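From: Meenakshi Arumugam
To: kitchen-table list
Subject: Re: [kitchen-table] Oiling the board, again

Sumathi Marar wrote:

> I have followed the instructions on the Magsi tin to the letter.
> Three coats, a day between each, wipe off the extra. My board
> still feels like the inside of a candy wrapper. My sister-in-law
> says I should have used walnut oil and my neighbor says I should
> have used nothing and let the onions do the work. Before I sand the
> whole thing back and start over, has anyone on this list ever had
> a finish go sticky and then come right by itself?
>
> Also, is the Karadine stuff worth the money, or is it the same
> goop in a nicer jar?

Sumathi,

Yes, once, and it took all of August. I would not call it coming right by itself so much as both of us giving up at the same time.

Sticky nearly always means too much oil went on and too little came off. "Wipe off the extra" is the most underwritten line on any tin I own. What they mean is wipe until you think you've wiped it all, go have a cup of tea, come back, and find that the board has sweated out another helping while you were gone. I go through old T-shirts at a rate that alarms my husband, who was still wearing a couple of them.

Don't sand it yet. Get a rag damp with the same oil, rub hard at the tacky parts, and then go over it dry, with the grain, until your arm complains. Fresh oil softens the half-cured stuff and lets you lift it. Then stand the board on edge somewhere with moving air and leave it alone for a week. Leaving it alone is the hard part. I used to poke mine every time I walked through the kitchen, and I have the fingerprints to prove it.

If it's still grabby after that, sand lightly, but only then, and spread your oily rags out flat outdoors to dry before they go in the trash. A wad of them can heat up and catch fire all on its own. I know everyone here has heard this. I also know what I saw in a certain person's garage.

As for color, the only look I've ever been after is a plain honey one, a shade darker where the light doesn't reach, with the grain still showing.

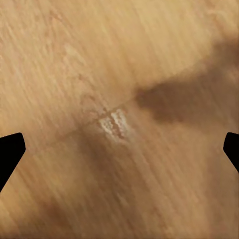
Source: computer rendering

I've had two boards end up near enough to that and one that went the orange of a 1970s station wagon. The orange one was tung oil over something I'd been told was maple. I have stopped believing what I'm told about scrap wood.

On Karadine: I bought a jar when Sindwood had it marked down, and used it on one half of a bread board with plain mineral oil on the other half. I was going to report back to the list with my findings. Then somebody put the board away and I couldn't remember which half was which, and I still can't. Make of that what you like. It does smell better going on.

Your sister-in-law's walnut oil would have been fine too, by the way, if it's the kind that cures. The salad kind can take forever, and I wouldn't put either one on a board that gets used for guests with nut allergies. Your neighbor's onion method I have no data on. I suspect it describes most of the cutting boards in the world and they seem to be managing.

One thing I'd ask before you do any of this: did you wash the board right before the first coat? I used to, and it raised the grain every time, so half of what I took for sticky was fuzz. Now I wet it on purpose, let it dry overnight, knock the fuzz down with 320 paper, and only then open the tin.

I'll be at the hall on Thursday if you want to bring it along and let me poke it. I've still got some of the Karadine left, and you can have it if you return the jar, which is a very good jar.

Meenakshi

P.S. To whoever asked last month about the Hototness pepper paste stain: lemon, coarse salt, and lower expectations. Mine has faded to a sort of sunset.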